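Coke cans on their side or standing up? (pantry / drinks drawer)
Posted by kemtonkitchen, Aug 7, 2025

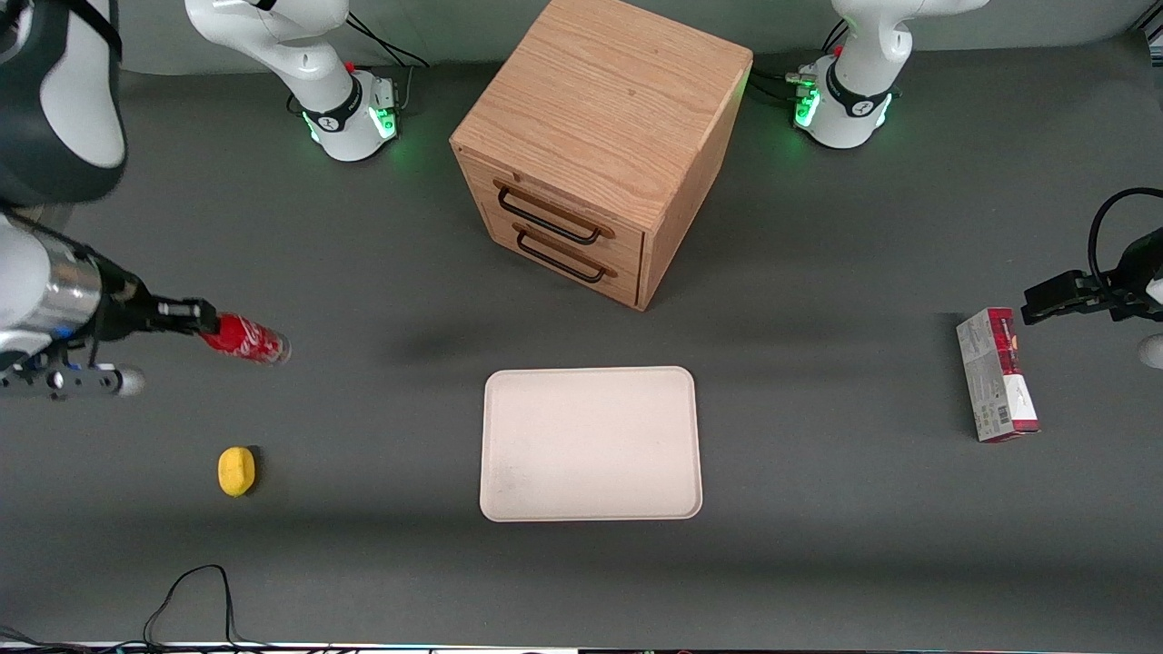
Original post

ok so the question. Regular red Coke cans. do you store them lying down or standing up. I've got one shelf and one deep drawer to work with and I'm redoing both this weekend. Partner says standing, end of story. I say on their side, all pointing the same way, you fit more and you can grab one from the front. Also looking at a little wooden two-drawer cabinet for the straws, openers, coasters etc. Dumb idea?

Ridwan_M
On their side. Done it for years. Front one comes out, the rest roll down. Needs a lip at the front or you will be chasing them across the kitchen floor, ask me how I know

fitri.ginting
Standing. Sorry. Cans on their side roll every time you open the drawer, bang bang bang. Drove me nuts. Went back to standing with a strip of that rubbery liner under them, quiet now

Ridwan_M
thats a drawer problem tho, not a can problem. On a shelf its fine

fitri.ginting
they said shelf AND drawer, read the post

kemtonkitchen
lol yes both. The drawer is the deep one, shelf is pretty shallow. So maybe side on shelf, standing in drawer?

vasco_v
Measure first. Stand a can in the drawer and close it. Sounds obvious but I bought 2 bins from Hevetti without checking and the drawer wouldnt shut over them. Returned both, paid the shipping, grrr

Syahrul H
Dissenting on the whole thing. Why are warm cans taking up a drawer at all. Leave them in the cardboard, on the floor of the pantry, move a few to the fridge when it gets low. Zero dollars

kemtonkitchen
because the cardboard is ugly and it rips and then I've got loose cans on the floor anyway

Syahrul H
Fair on the ripping

kartini_i
On the cabinet, not dumb. I have a small wood one with two drawers, sits at the back of the counter. Openers and bottle stoppers on top, paper straws and napkins in the bottom. Put felt under the feet if your counter is dark and matte like mine, shows every scratch. And coasters stay OUT, if they're in a drawer no one uses them

vasco_v
+1 on felt

Ridwan_M
Has anyone tried the Gromon can rack? 19 bucks last time I looked. Tilted wire thing, cans go in sideways at the top

fitri.ginting
Had one. Fine for regular cans, skinny seltzer cans go crooked and jam. If its only Coke you'd be ok

kartini_i
we do mixed cans so no good for us. I just line them up by color, reds on the left

kemtonkitchen
Only Coke here. Ok going with the rack on the shelf and standing in the drawer w/ liner. Partner gets half a win. Will order the wood cabinet after I mesure the counter

Syahrul H
still say cardboard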